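Cleaning Woven Baskets and Fixing Loose Strands

Woven baskets collect dust in every small gap, and most people only wipe the rim. In my house the baskets hold bread, mail and keys, and I clean them on a Saturday morning before I use the table for other things. You need a soft dry paintbrush, a bowl of lukewarm water with a drop of dish soap, two cloths and small scissors.

Step 1. Empty the baskets and put them on a light table. On a white surface you notice the crumbs when they fall, and also the gaps which are still closed with dirt.

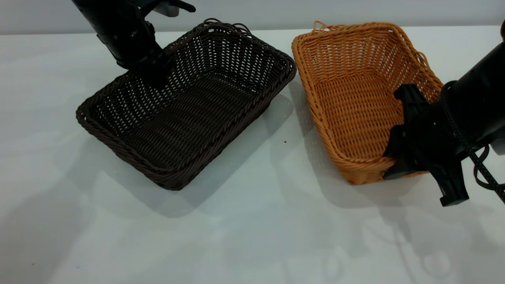

Can I put a woven basket under the shower? A plastic weave accepts it well, but natural rattan should only be wiped with a damp cloth and dried the same day.

Step 2. Turn the basket over and tap the bottom with your palm. Then brush along the strands, first the walls, then the floor. A dense floor keeps more dirt than an open wall, so give it more time.

Step 3. Wipe with the damp cloth. Follow the twist of the rim with one finger inside the cloth — this place gets greasy from hands.

Step 4. Look for loose loops at the corners. Do not cut them at once. If the strand is still whole, push it back under its neighbor with the closed tip of the scissors. Cut only an end that is broken, and hide it on the inner side.

Step 5. Let the baskets dry in open air, with space between them. I keep a dark brown one and a honey-colored one, and the dark one shows dust much sooner.

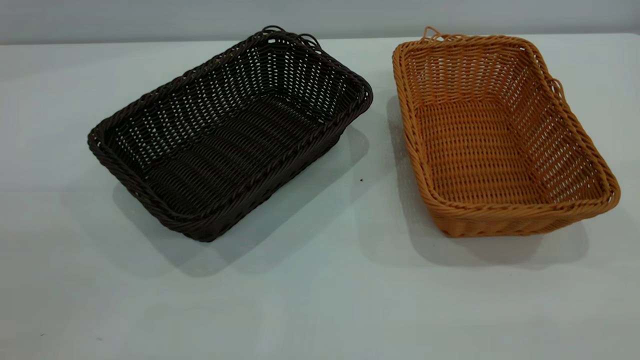

Roy Holroyd wrote to me that he warms a stubborn plastic strand in hot water for a minute before he pushes it back, and it bends more easily. I tried it on an old basket from Covside and now I do the same, but never with natural rattan — it can swell and lose its shape.

When everything is dry, put a folded napkin on the floor of the basket if you keep bread in it. Shake out the napkin every evening and wash it with the kitchen towels.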